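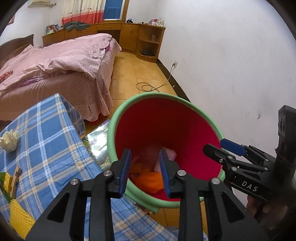 Fadime Kocabaş writes that the dryer booking page has let her reserve the same slot as someone else again, Monday at 7, and that the two of them ended up reading the confirmation emails aloud to each other in the laundry room like wedding vows.

**Status:** reopened (2)
**Component:** Trilgate booking, shared laundry
**Assigned:** Yavuz Bayram

**Log**

- Reproduced on my phone. Two accounts, same dryer, both told "Enjoy your exclusive slot!"
- Restarted the sync job. It reported success, as it has every day since December, including the days it was off.
- The slot lock expires after 40 seconds. The payment screen takes longer than that if you read the terms. Fadime reads the terms.
- Raised the lock to 366 seconds. I typed 360 and the field disagreed. Leaving it.
- Retested with both accounts. Second one gets "Slot unavailable," plus a suggestion to try 3 a.m.

Refund issued for the double booking. Still to do: the confirmation email signs off with `{{first_name}}`. Separate ticket, low priority, has been for a while.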